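Stuvmont Replacement Grip Tape, pack of 6
Reviewed July 6, 2019

I play badminton twice a week at a club in Burnley and get through a fair amount of grip tape. My hands sweat, the hall is heated all year for reasons I have never understood, and a wrap that feels fine in the first game can be sliding by the third. I bought the Stuvmont tape in March after the shop stopped stocking the one I had used for years.

The pack holds six rolls, all one colour. You can have white, black, blue or yellow. Each roll comes in its own plastic sleeve with a short piece of finishing tape. There are no instructions, which won't matter if you have done it before. If you haven't, start at the butt end with the tapered end of the tape, pull firmly and overlap by a few millimetres each turn.

The tape stretches well. My first wrap came out slightly lumpy near the cone as I had pulled too hard at the bottom and not enough at the top. The second was better. There is enough length to cover a normal badminton handle with a bit left to trim, but I wouldn't try it on a tennis racket with a long two-handed grip. Tiina Pesonen, who I partner in mixed doubles, likes her handle built up thick and had to use two rolls to get there.
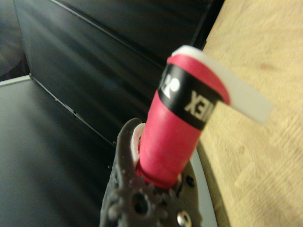
The feel is tacky for the first four or five sessions, then it goes smooth fairly quickly. It doesn't get slippery as such, but you do lose that slight stickiness that lets you hold the racket loosely at the net. After more than 30 hours of play mine had gone shiny where the thumb sits and had started to split along one edge. My old tape would have lasted perhaps a third longer, though it cost nearly twice as much.

The finishing tape is the weak part. It is thin, the glue isn't up to much, and on two of my three rackets it had lifted within a fortnight. I now put a turn of ordinary electrical tape over the top. It looks untidy but it stays down.

I also tried the Somgate towelling grip for comparison. It copes with sweat better than anything else I have used, but it is bulky and takes ages to dry in the bag. Uthai Sukprasert, who coaches our juniors, uses towelling on everything and says I gave up too early. He may be right. For smaller hands I would still pick the thinner tape.

One note on removing it. The Stuvmont comes off cleanly and left no residue on the original grip underneath. Keep that original grip on unless you want a very thin handle, as the tape isn't cushioned and you will feel the edges of the wood through it.

Delivery took four days. One sleeve had split in the post but the roll inside was fine.

Good: price, stretch, comes off cleanly.
Bad: finishing tape, wears smooth too soon.

Four out of five if you change your grip often, three if you like to leave it on all season. I have ordered another pack, in blue.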